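Out and About: My Afternoon at the Oston Open Day

I'd been promising since October that I'd go and see the robots at Oston and write it up for you all, and I finally did it!

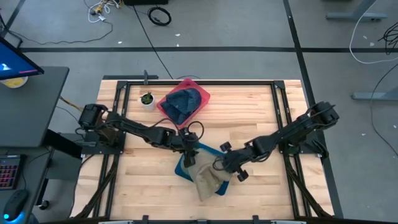
Some background first, for anyone who missed the last newsletter. Oston is the workshop out past Plidthorpe, in the building that used to be the carpet warehouse, and twice a year they open the doors and let people like me wander in and ask silly questions. I signed up in the first hour. There were 80 places and I had a feeling they'd go fast, and they did (my brother-in-law left it till the weekend and missed out, and yes, he has heard about it from me).

I went in thinking I'd see something like a car plant. Big orange arms, sparks, a yellow line you can't cross. There's a bit of that in the front hall, where a firm called Skuvach had a machine stacking boxes, and it was very fast and very loud and I got bored in five minutes. The part I want to tell you about was in the back room, where they're working on laundry.

Laundry! Two arms, one table, a couple of plastic bins and some cloth. The arms sit across from each other and reach in to the middle, a bit like two people sharing a jigsaw puzzle. The project is called Mustonen, and the man running the session was Majdi Atallah, who has the patience of a kindergarten teacher. He let us crowd in behind the tape and he answered everything, including a long one from a gentleman who wanted to know if it could do fitted sheets. (It can't. Neither can I.)

What I hadn't understood is how hard cloth is. A box is a box. You pick it up and it's the same box. A shirt or a towel changes shape the second you touch it, and it never lands the same way twice, so the arms can't just repeat the same move all day. Majdi said the first thing they have to learn is where to take hold, and that most of the trouble comes from there. Grab the wrong bit and you've made a bigger bundle than the one you started with. I've been doing laundry for forty-odd years and I'd never once thought about where I take hold of a towel. I do now, and it's driving me crazy.

They keep a tally of every try. On the day I went it stood at 1,077 tries on the sorting job, and 961 of those had gone down as good. I thought that sounded wonderful, but Majdi pulled a face. He said if your washing machine ate a sock that often you'd send it back -- which, fair enough, although mine does and I haven't.

It's slow, I should warn you. If you go next time, don't expect a show. One of the arms would come down toward the cloth, stop, think about it, move over a tiny bit, and stop again. A little girl next to me kept whispering "go on, go on" and by the end so was I. When a piece finally went where it was supposed to go, the whole back row clapped. I've been to ball games with less tension.

I asked the question everybody asks, which is when I can have one at home. Majdi laughed and said not to clear out the utility room yet. The people who've been calling them are hotels and care homes, places with mountains of the stuff, and for now it's all still practice. He did say they'll try socks in the spring. I'd like to be there for the socks.

A few practical notes if you're thinking of going. The parking lot is small, so use the one behind the garden center and walk over. The back room has a concrete floor and they keep it chilly, so wear a proper sweater. Stay behind the tape, and watch your feet, as there are cables in places. Kids are welcome as long as they're with a grown-up. There was coffee in the front hall and a lemon cake that was gone by the time I got there, so go for the cake first and the Skuvach people second.

Each session runs 2 hours and you can stay for the whole thing or drift in and out. I stayed for the whole thing, and then I stood in the doorway for another ten minutes with my coat on.

Sign-up for the spring open day starts on 23rd November, and the form will be on the Oston page that morning. If anyone wants to share a ride from Plidthorpe, drop me a line. I've got room for three, four if you don't mind sitting next to the dog blanket.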